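Unit 4 handout: Surfaces, tile and stone finishes
Interior Materials 2, Tredent Technical College
Prepared by Lefteris Stergiou

Bring this to lab along with your sample log. The reading is the Baloch packet, first half only. The section on sealers comes in Unit 5, so skip it for now.

1. Terms you need

Course - one horizontal row of tile.
Running bond - each course is shifted sideways from the one below it, so the vertical joints do not line up.
Stack bond - joints line up both ways, making a plain grid.
Field tile - the ordinary tile that fills the middle of a wall.
Vein - a line of different color running through stone, or printed on a product made to look like stone.
Sheen - how much light a surface throws back. We use four words in this class: matte, satin, semi-gloss, gloss. Do not write "shiny" in your log.

2. Pattern and scale

A large pattern needs floor area. A swirl that looks good on a full floor can look like a stain when you only have a small piece of it. Check the repeat on any printed sheet before you order. Sample board 104 in the cabinet has a short repeat and you can find the same vein twice without trying hard. Board 300 is the better one to copy.

Wall tile in running bond pulls the eye sideways. This helps a narrow back wall and does less for a side wall, where you mostly see the joints at an angle. Draw the side walls in perspective before deciding on grout color - a joint that seems faint in elevation can turn into a strong diagonal line.

3. Keeping the background quiet

With a patterned floor, most people do better with a pale wall in one color. Gray is common. It can go cold next to beige, so pick a floor that has some gray in it too. Cream and beige with a little gray will tie the two together.

One strong color is enough in a small space. Put it on something movable, such as a tray, a bin or a stool. If the client gets tired of it, it can be changed without touching the tile.

4. Corners

Where two tiled walls meet you can caulk the joint, use a trim piece, or let a post cover it. Show which one on your drawing. Metal posts should stop cleanly at the floor line, and any gap there has to be detailed.

5. Worked reference

Use the view below when you fill in page 2 of your log. Write down the wall bond, the floor colors, the corner treatment and the one accent color, then give the tray a sheen word from section 1.

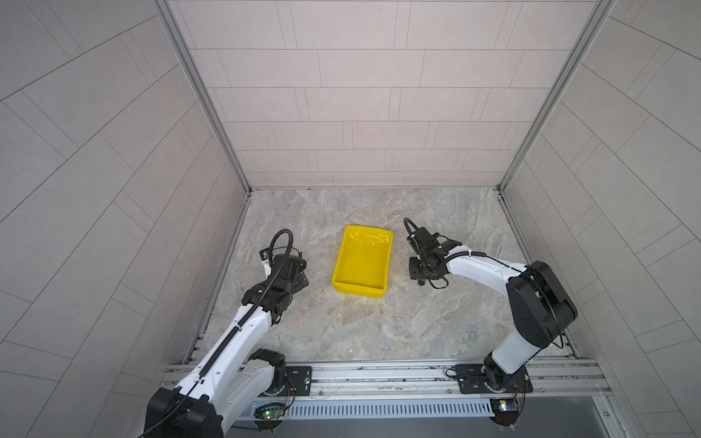

Mwanaisha Khaemba asked whether a darker grout would be safer on the walls, given that pale joints show dirt in a kitchen or shop. It would hide dirt, she added, but she was worried that it would compete with the floor.

Both points are fair. Try it both ways on tracing paper. My own choice with a veined floor is a grout one step darker than the tile and no more. The Postton chart has the steps marked, stock number 3649 if you need to ask for it at the desk.

6. Due next lab

Log page 2, complete.
One elevation of a back wall in running bond, with the corner detail shown.
One floor sample with its colors named in order, largest area first.

Return the Tater tile cutters to the rack with the blades covered.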